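Small Parts Deserve Better Storage

The Lornetlow repair room lends tools to 400 households, yet its policy on small components remains one sentence long. Loose parts go in a shared bin. The board should end this practice before November.

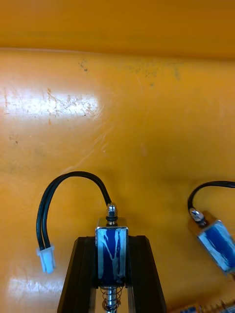 A shared bin costs more than it saves. Members replace parts the room already owns and damage others while searching. A push-pull solenoid, with its thin coiled spring around the plunger and a two-wire cable attached, should not lie beneath a heap of brackets. Divided trays would cost the room $200. The board should approve them.

Wakana Hirose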